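Call for participants: people who drink canned drinks and have opinions about it

Sulora is looking for 12 adults to come in, taste things out of cans, and argue politely about where the cans should go afterward. If you have ever rearranged somebody else's refrigerator while they were out of the room, please read on.

The study is called Druline. It looks at small drink displays, the kind you find on the end of a counter in a sandwich shop: how the cans stand, which ones people reach for, and what sort of state the whole thing is in by mid-afternoon. We think there is a better way to set one up. We have thought so for 5 months and have a great deal of tape on the floor to show for it.

What you'd be drinking

Ordinary stuff from ordinary stores. Lemon-lime soda, energy drinks in flavors that sound like a vacation, colas, and a few things one of us bought on sale and won't discuss. You tell us beforehand what you can't or won't have, and we leave it out. Caffeine is optional. Water is always available and has yet to win a round.

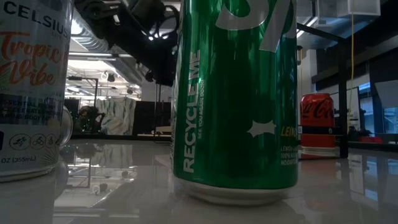

Tropical Vibe and 7UP, at close quarters.

What you'd be doing

A session lasts 2 hours, with a break. In the first half you taste and fill out a form, which is short, and then a second form, which is less short. You'll be asked which can you noticed first and why. "It was green" is a perfectly good answer and we get it a lot.

The second half is the part people ask to come back for. You get a white table, a plain wooden board with a lip at the low end, and a mixed lot of cans. Some go on the board, and the rest can wait on the table until you've made up your mind. Group them by color, by flavor, by how much you like them, or by a system you prefer not to explain. Then the next participant comes in and tells us what they think your system was. Feelings have been mildly hurt.
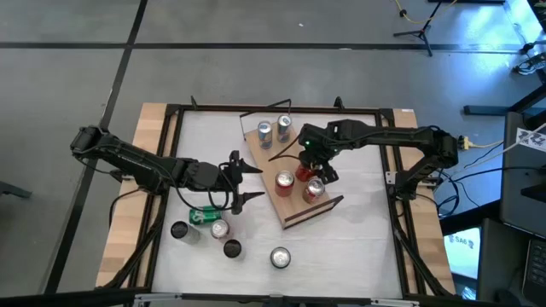
Eluned Penry
Study Lead, Druline

I write the forms, so complaints about the forms come to me. What I'm hoping for is a real mix: people who have stocked shelves for a living, people who have only ever knocked things off them, and everyone in between. You don't need a trained palate. We had one in the pilot and the session ran long.

You should be 18 or over, able to stand for part of the time, and comfortable handling full cans. Please don't apply if you work for a beverage company or live with someone who does. Please also skip the strong perfume on the day, as it makes everything taste like the perfume.

Sessions run through July in the Watkins Building, second floor. The elevator works. You'll get a gift card at the end of your session, plus any unopened cans you care to carry home.

To apply, send us your name, the times you can make, and one sentence on the worst drink you ever finished. We do read the sentences. If you've taken part in our Iltano study, you're still welcome, and we're sorry about the straws.

Contact the study office | Participant privacy | © Sulora | Back to top

Recent calls
Iltano: paper straws, second round (closed)
Wanted: people who read the back of the cereal box
Weekend receptionist, Watkins Building
Druline pilot: thank you, and please return the clipboards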